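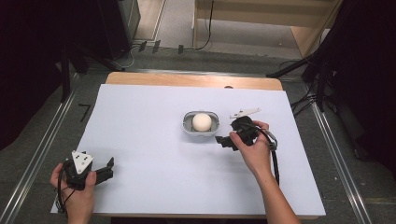

One ball, one little dish, and paper over most of the table.

June 9, 2019

Cover the table. That's the whole argument, you can stop reading now if you like.

Still here? Right. I have lost this fight twice in our house, so I'm having it in public. A sheet of plain white paper, big enough to hide most of the top, put down before anyone starts anything. Sorting buttons, glueing, mending a lamp, whatever. People say it's fussy. Extra work, extra waste, what's wrong with the wood. Nothing's wrong with the wood! I like pale wood. But drop a small screw on it and go looking.

On white paper you see things. A small grey and white dish with a round off-white thing in it isn't much to look at - on a busy tablecloth you'd put your mug on it. On a clean sheet it's the first thing your eye goes to. You put less out, too. Blank paper makes clutter look rude.

Which brings me to dishes. Loose round things need one. Not a big bowl, a shallow tray with a rim, only just bigger than what goes in it. We had a Brudon set of 56 beads come in a bag, a bag, and I was still finding them under the radiator in February. The shop in Lestness sells little trays by the till and I used to walk past thinking who buys those. Me. I buy those.

And yes the waste. A roll costs me 137 pence at the market in Skoltdale and one sheet does a good few evenings if you turn it over. Then it wraps something or lights the stove. Compare that with sanding glue off a table top, wich I have also done, badly.

My other half maintains a table should look used. Fine. Use it. Eat at it, lean on it, do the crossword. But when the small bits come out, paper first, then the dish, then the bits. In that order please.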